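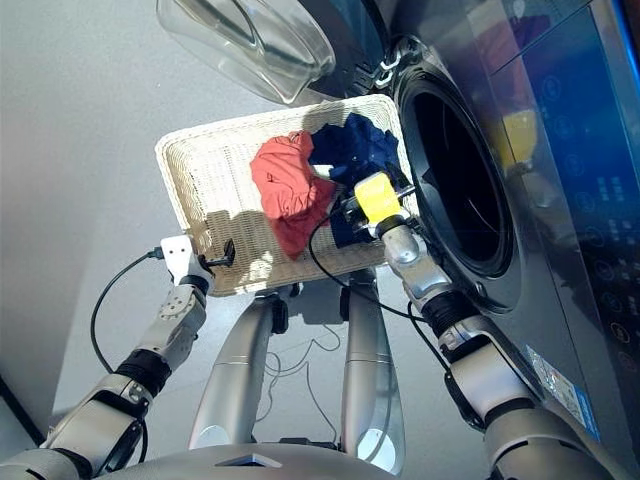

Which cut of the Harkov feature goes to the classification board?
The second cut, running 100 minutes, with the cellar sequence shortened.

21st July

Entry by I. Lobo, Plandness post-production workshop. Reel 2 was conformed this morning against the revised list. The board's letter objected to the duration of the cellar violence and to one line of dialogue in the ferry scene. Both have been addressed. The colour of the cellar shots remains unchanged at the director's request.

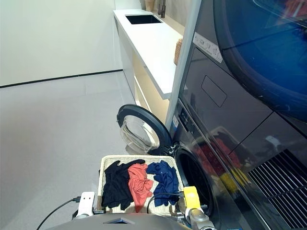
The line in the ferry scene was replaced with an alternate reading from the Narndale sessions – the room tone does not match and will require treatment. Hashemi has the original stems. Visual effects shots to be relinked after frame 1,175, where the timecode slips.

Outstanding:

1. Obtain stems from Hashemi and rebuild the ferry ambience.

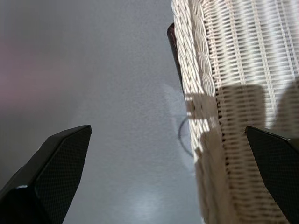 2. Check captions against the new dialogue.

3. Archive the first cut under its existing label. It is not to be overwritten.

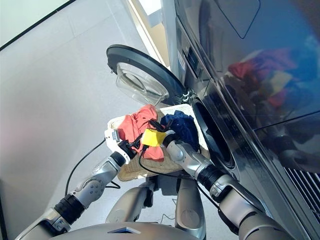 Will the uncut version be released?
The distributor has asked for a decision in December, once the theatrical rating is settled.

Centre channel on reel 4 still low. Remeasure.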